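Can a robot do my chores yet? Your questions, my answers

I get asked the same handful of things every time I mention what I do for a living, so I've put the answers in one place. I work on the automation side at Schouten, where we try out robot arms on small assembly and sorting jobs, and I also own a house with a permanently full washing basket. So I have opinions on both!

Can I buy a robot that folds laundry?

Not one I'd spend my own money on. I've watched arms fold a T-shirt quite nicely, and then get handed a fitted sheet and make something like a nest. Cloth is horrible for machines because it never lies the same way twice. If you have a pile of identical towels, then maybe, if you're patient. Very patient.

What about the dishwasher?

Closer than laundry. Plates are stiff and they go in slots, which helps a lot. Glasses are still nerve-racking, and I wouldn't let one near my nan's gravy boat. Venla Tikkanen (she runs our kitchen trials) reckons unloading will come well before loading, and I think she's right – clean things in a rack are much easier than dirty things in a heap.

But my robot vacuum works fine?

It does, and I love mine. It's also a disc that drives about and bumps into chair legs. It never has to pick anything up, and picking things up is where most of the trouble starts.

So are factories fully automated by now?

The big ones that make 3000 of the same thing, a lot of the work is, yes. Come to a small shop like ours on a Wednesday and you'll find people doing plenty by hand. Our orders are more like 700 of one part, then a change, then something else. Every change used to mean a new fixture and a lot of swearing from Jouko Eskola.

Which shop-floor jobs are you trying now?

Sorting, mostly. Push-button switches into trays is my favourite at the moment, with 2 arms sharing the table. It sounds like nothing, a child could do it, but the switches roll and land on their sides, and the coloured cap might be pointing anywhere.
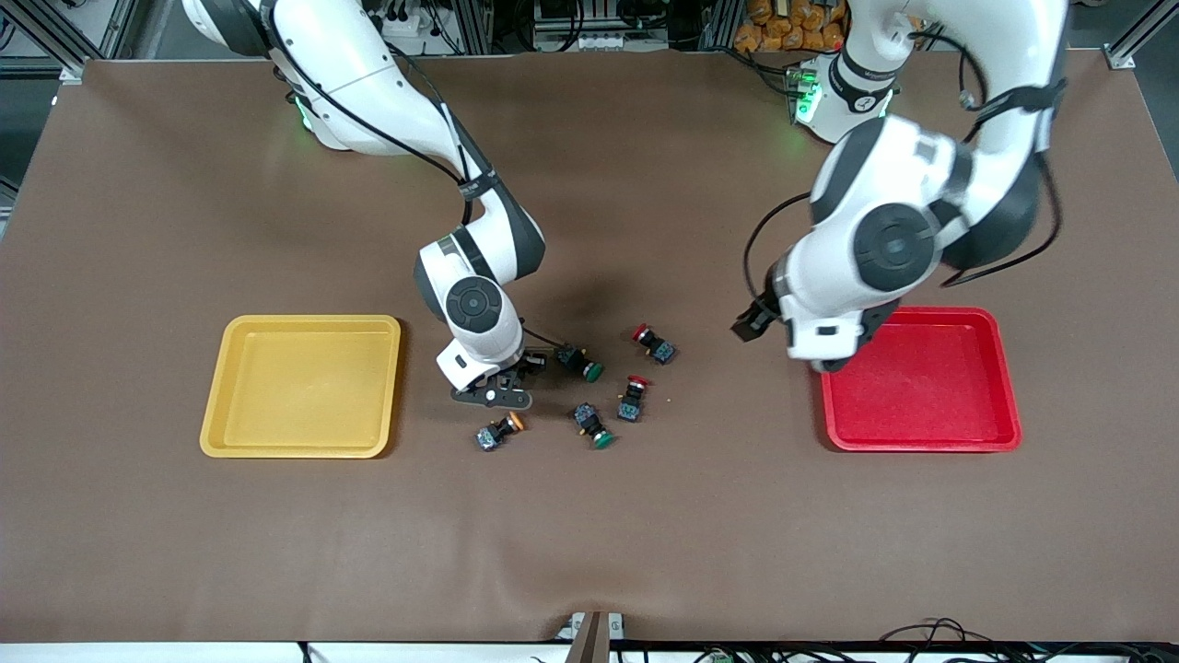 The arm has to work out which end is which before it closes its fingers, and if it grabs a switch by the terminal screws it tends to twist on the way up. Then you've also got two arms that both want the same bit of space. Chaltu Kassa has spent most of April on that and she's getting somewhere, slowly.

Is it faster than a person?

No. I can beat it with a cup of tea in one hand. Speed isn't really what we're after yet, I'd just like it to keep going through a lunch break without me hovering.

Will it take my job?

If your job is putting switches in trays all day, some of it, one day. I used to do that job and I can't say I miss it.

When will you have one at home?

Ask me again once it can do a fitted sheet.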